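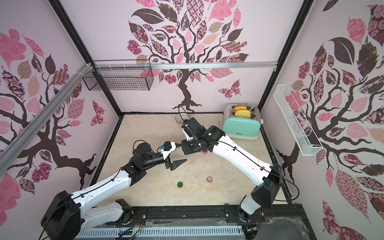

**Toast** is bread that's been browned by dry heat. It's one of the simplest cooked foods there is, and I've been keeping this article on it for years, adding bits whenever I learn something or burn something. The page started as two paragraphs in my kitchen notebook and then got out of hand, so forgive me if some sections are much longer than others (the butter one especially).

In everyday English "toast" means a slice, but you can toast a bun, a bagel, a pita, a crumpet or the heel of a loaf. Some people would add nuts and seeds, and cooks do use the same word for those, but I'm sticking to bread.

## The word

English got "toast" from Old French, and the French got it from a Latin word for scorching or parching. Drinking a toast comes from the same place. People used to put a piece of spiced toast in their wine to flavor it, and over time the word moved from the bread in the cup to the person everyone was drinking to. I love this! I tell it at weddings and I'm asked to stop.

"You're toast," meaning you're in big trouble, is much newer and mostly American.

## What happens to the bread

Plain bread is full of water, starch, a little protein and a little sugar. When the surface gets hot, the water near it leaves first. Then the sugars and the building blocks of the proteins start reacting with each other, and that gives you the brown color and most of the smell. Bakers usually just call it browning. The same kind of reaction makes a steak crust and a roasted coffee bean smell good, which may be why coffee and toast get along so well in the morning.

If you keep going, the surface chars. Charred toast is bitter, and food safety agencies in several countries suggest aiming for golden and stopping before dark brown, because a compound called acrylamide builds up as starchy foods get darker. I scrape mine with a butter knife over the sink and accept the lecture.

The inside matters just as much to me as the outside. A thick slice toasted fast stays soft in the middle, and a thin slice toasted slowly dries all the way through and snaps. Neither one is wrong, they're nearly different foods.

### Why stale bread works

Day-old bread toasts more evenly than fresh bread. It has had time to firm up, it slices cleaner, and it doesn't steam itself on the way to getting brown. Very fresh bread can go leathery. Frozen slices do beautifully straight from the freezer, and I've never understood why anybody thaws them.

## A short history

People have been holding bread near fires for about as long as they've had both. Long forks came first, then iron racks that stood at the hearth and had to be turned by hand, and then wire frames that sat over a gas or coal stove. All of these needed someone paying attention.

Electric toasters turned up in homes in the early twentieth century, once there was a wire that could glow red again and again without burning out. The early ones browned a single side at a time and you flipped the slice yourself. Pop-up models with timers followed, and in the United States pre-sliced bread arrived at the end of the 1920s. Uniform slices and uniform slots were made for each other, and toast went from a small chore to something you could do half asleep.

My grandmother's town, Zurnstead, was a holdout. Half the houses on her road still used stovetop racks when I was little, and the hardware store kept them on the same shelf as the canning lids. She said electric toast tasted like a hallway. I still have her rack — it's dented and it browns in stripes, and I use it whenever the power goes out.

## Kinds of toast

Pretty much every place with bread has its own version, and I've only eaten a fraction of them. A few I can speak to:

- **Cinnamon toast.** Butter, sugar, cinnamon, then back under the heat so the top goes crackly. Best eaten standing up.
- **French toast.** Soaked in egg and milk and fried, so strictly it isn't toasted at all. The name has stuck and I'm not going to fight it.
- **Texas toast.** Cut double thick, buttered, often with garlic.
- **Kaya toast.** Popular in Singapore and Malaysia, with coconut jam and cold slabs of butter. I've made it at home with middling results.
- **Bruschetta.** Italian, grilled, rubbed with raw garlic and dressed with olive oil. Tomatoes are optional, whatever the menu says.
- **Zwieback and rusks.** Baked, sliced and baked again until they're dry right through. They keep for ages in a tin.

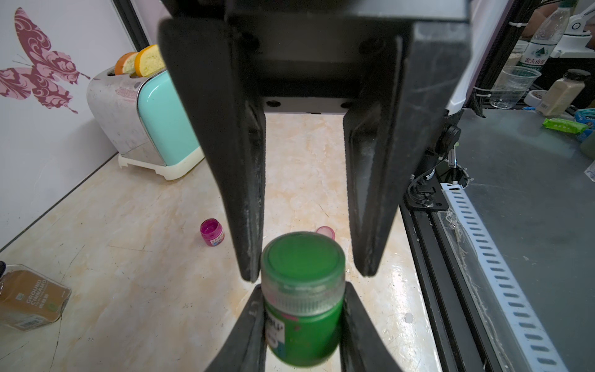

Cheese on toast probably deserves its own article. Welsh rarebit is the fancy cousin, with a sauce made from cheese, mustard and often beer, and I'd eat it weekly if left alone.

### Local ones I know well

Arroyo, the breakfast place where I worked through college, served a dish called the Golero. It was sourdough toasted on the flattop under a weight, with soft beans, a fried egg and pickled onion on top. One Sunday in August we sent out 288 of them before the bread ran out, and I know the number only because it was written in marker on the walk-in door and stayed there the rest of the time I worked there. I couldn't look at sourdough until Thanksgiving.

Then there's Gekia bread, a dense seeded loaf from a bakery one county over. It takes two full cycles in my toaster to color at all, but it comes out with a crust like a good cracker, and it holds up under marmalade better than anything else I buy.

## Butter

Okay, the long section. Whether butter should go on while the toast is hot enough to melt it is a real argument in my house. Hot-buttered toast soaks it up and goes rich and slightly soggy in the middle. If you let the slice cool for a minute, the butter sits on top and you taste it as its own cold layer. I was raised in the first camp and I've drifted to the second.

Toast racks exist for people in the second camp. They stand the slices apart so steam can escape and the bread stays crisp. Stacking hot toast on a plate does the opposite, and the bottom slice always ends up damp.

Salted butter wins, in my view. If you only have unsalted, put a pinch of flaky salt on after spreading. Butter straight from the fridge will tear soft bread to bits, so either keep a small covered dish on the counter or shave it thin with a vegetable peeler (this works shockingly well).

## Does it always land butter side down?

People have tested this properly, with a lot of dropped bread, and there is something to it. A slice sliding off an ordinary table tends to make about half a turn before it reaches the floor, so if it started butter side up it's likely to finish butter side down. The height of the table is doing most of the work. A much taller table would give the slice time to come all the way around, though you'd need a ladder to eat breakfast.

## Things I still want to add

Toast water, an old sickroom drink made by soaking toast and straining it, needs a section, and I'd like to try it before writing one. The bit on rye is missing completely. I also have a recipe card for milk toast from Zurnstead that I can half read — the oven temperature has a butter stain right over it.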